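4.2 Changes in the work of the sorting room

The second part of the study concerns the sorting room at the Milwood laundry, where linen and personal garments from care homes are received, bagged, washed and returned. Personal garments make up the smaller share of the load but take the larger share of staff time. Small items travel through the wash in zippered mesh bags, and each bag has to be opened, filled, closed, sent through, opened again and emptied. Before the change all of this was done by hand at two long tables.

The plant introduced the Skoltby cell in November, after a short trial at the Prendley site. The cell handles bags between the wash and the folding line. It picks up a closed bag, holds it by a fold of the netting, draws the slider back and tips the contents onto a belt. Filling was left to the staff, as was any bag the cell gave up on. The control software was trained in part on recordings made by the workers themselves with hand-held grippers that have the same kind of fingers as the cell. Eleven employees took part in the recording and nine of them were still in the sorting room when we did our interviews.

We spent two weeks on site and followed both shifts. Interviews were held in the break room and lasted as long as the person wished to talk. Notes from the floor were coded by the first author and checked by Khrystyna Dmytriv, who had not been present at the visits and was asked to mark any passage where the coding went further than the notes.

The most common remark in the interviews was that the hands had less to do and the eyes had more. Opening bags had been a task one could do while talking. Watching for a bag that the cell was about to drop could not be combined with conversation in the same way, and several people said that the room had become quieter even though the machines were louder than before. One operator, with the company for many years, described the old tables as "where you heard the news." After the change the same people met only at breaks.

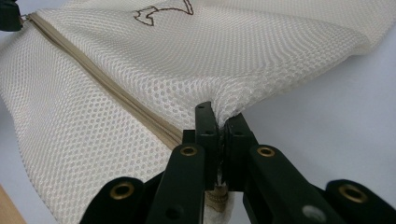
Mesh causes particular trouble for this kind of handling. It gives way under the fingers, it folds over the zipper, and a grip that is good for lifting may be a poor one for holding the fabric steady while the slider moves. The workers knew this well. When asked to explain how they opened a bag, most began with the zipper, but when they were asked to do it slowly with the gripper they began by looking for a place to pinch. Several said they had never noticed doing so. This knowledge was not written down in any of the plant's instructions, and the recording sessions were the first occasion on which the company had asked about it.

Figure 3. Pinching a gathered fold of a zippered mesh laundry bag with a hand-held gripper.

The recording work was counted as ordinary hours and paid at the ordinary rate. Opinions on this differed. Some of the workers found it a welcome break and liked being asked to show what they could do. Others felt that they had taught a skill to a machine and got nothing extra for it. The shop representative raised the matter with management, and an agreement dated August 16, 2019 gave recording staff a one-time payment and the right to refuse further sessions. Two employees have since used that right.

No jobs were cut in the period we studied, but the jobs did change. The plant now has a post called cell attendant, with a slightly higher wage, which rotates weekly among those who have completed the training. The attendant clears jams, takes out bags with a torn net or a stuck slider, and keeps a log of stops. In practice the log was filled in unevenly. On busy shifts attendants freed the bag and went on, and the stop was never entered. Management was therefore working from figures that made the cell look more reliable than it was on the floor – a point also made by Symonenko in a study of parcel sorting.

Complaints of sore thumbs and wrists, which had been common at the tables, were mentioned less often in the later interviews. Complaints of stiff necks and tired eyes were mentioned more often. Our material is too small to say whether one outweighs the other, and the plant's own sick leave records do not separate the sorting room from the folding line.

The amount of work handled by the cell also varied with the customer. Homes that supplied their own bags used many types of zipper, and the cell passed a good part of these on to the attendant. On a day with more than 500 such bags, the old tables were brought back into use for the afternoon. The workers we spoke to did not mind these days. The tables have been kept against the back wall, and the supervisor told us there were no plans to remove them.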